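Sidra Bugti keeps her shop on the slope above the harbor in Traltetti, and she opens it when she has slept enough. She repairs old radios and record players, and people send them to her from far away. When I came in the late morning she was making tea and looking for a screw.

"My father repaired shoes," she says. "I have the same patience, but I don't like the smell of glue."

She learned the work at Sikent, a factory for kitchen radios, where she stayed until it closed. At that time she was 33 and had one small suitcase of tools.
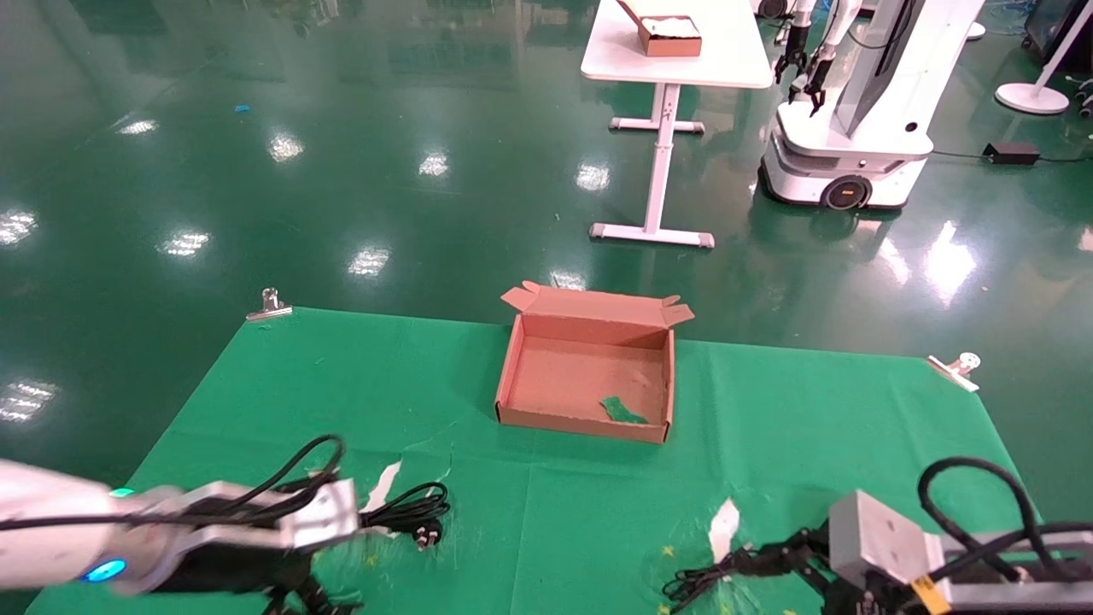 An open box on the green mat.

The first radio she repaired for money was a Forsberg with a broken dial. The owner wanted to hear the football again and did not care about the sound. Bugti cared. She worked on it for two weeks and asked for too little.

"I was afraid of the price," she says. "I said a number very quietly, and he asked me to repeat it – so I made it smaller."
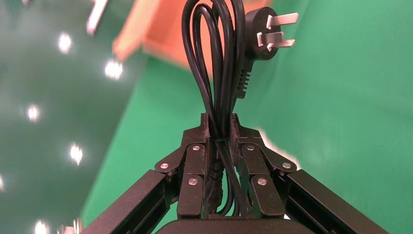
A black cord with its plug, coiled.

Today her shelves hold about 68 radios, and a few of them will never play. She keeps those for their knobs and their cloth. Her customers are often people who have inherited a set from a grandparent and want to hear what it was like in that kitchen.

I ask if new radios are worse. She thinks for a long time before she answers.

"They are lighter. My mother could not carry hers up the stairs, so it stayed downstairs and we all stayed with it."

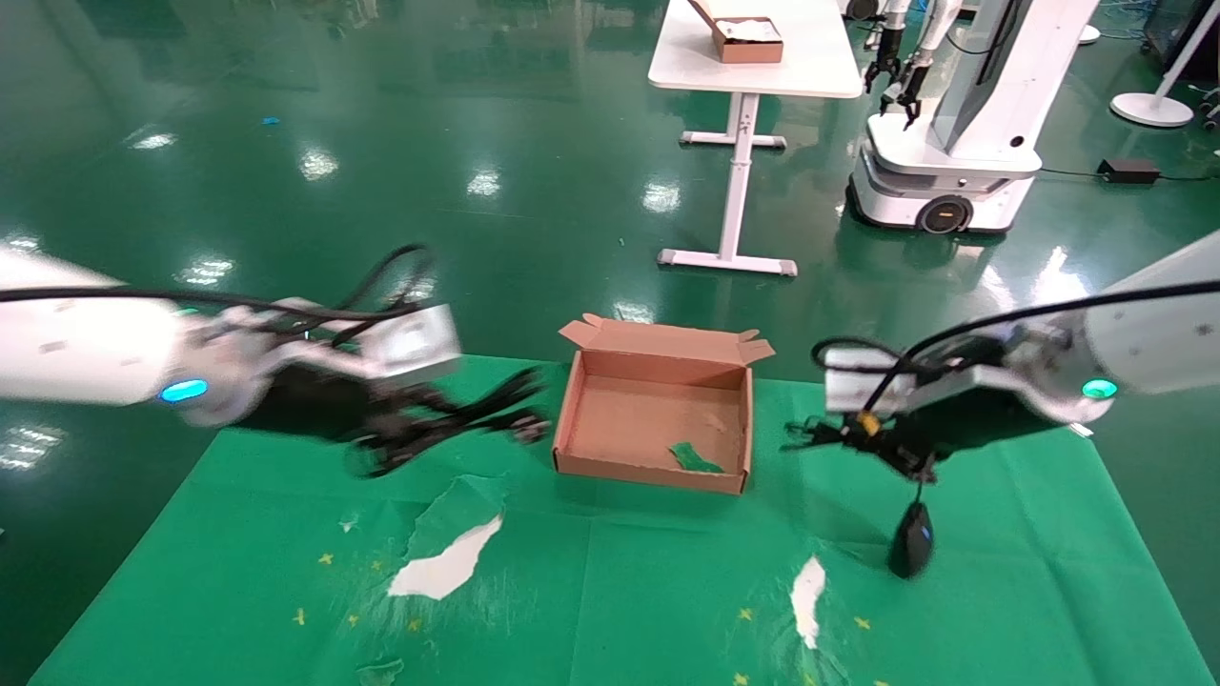
The Wudirero evenings

Each October she takes part in Wudirero, a small listening festival in the old school. Guests sit in the dark and hear recordings from the local station, which stopped sending many years ago. Bugti chooses the radio for each evening, and she is strict with those who talk.

"One man ate an apple," she says. "I still see him at the bakery." 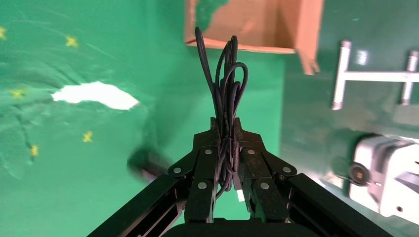

Black cable gathered in loops.

She would like to teach, but two students have already left her for better paid work. She is not angry about it. A third will begin in the spring, and Bugti has put aside a radio with an easy fault for the first day.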